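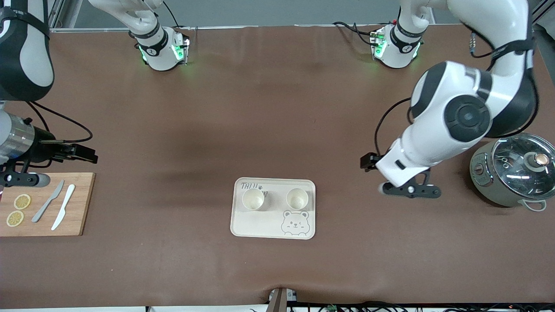
Hauwa Ugwu wrote:
You're cutting the lemon too early. I slice mine once the pot is on and the cups are out, otherwise the slices dry up on the board.

trasham47 wrote:
Mine sit for an hour and taste fine. Two slices, one per cup.

song848 wrote:
Disagree. Lemon goes in the pot – last 3 minutes, lid on.

Hauwa Ugwu wrote:
In the pot it goes bitter. I tried that in September and poured the lot out.

song848 wrote:
Did you leave the peel on?

Hauwa Ugwu wrote:
Yes.

trasham47 wrote:
Peel off then. Still prefer it in the cup – less to wash.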